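Parley Open Day Episodes

Release of March 30, 2026. Maintained by Inês Ramalho and Rui Correia, Urnirthorpe.

What is inside

The set holds 231 simulated episodes prepared for the open day in Urnirthorpe. Visitors chose a start pose at the desk, and the arm then moved in simulation on the big screen. Of these, 115 were made with visitors and the others by our team the week before.

Files

episodes/ – one folder for each run
notes.txt – remarks by Hugo Casado, who guided the groups
poses.csv – start poses, angles in degrees

Known problems

Two runs have no notes. The longest run stops at step 500, this is the limit we set and not an error.

The rendered room has a tiled floor and the arm stands on a wooden table.
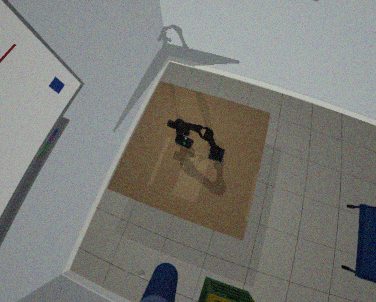
Can I use the episodes for teaching?
Teaching is fine, also in paid courses – please name Parley and the release date.

Contact: Inês Ramalho, at the Parley desk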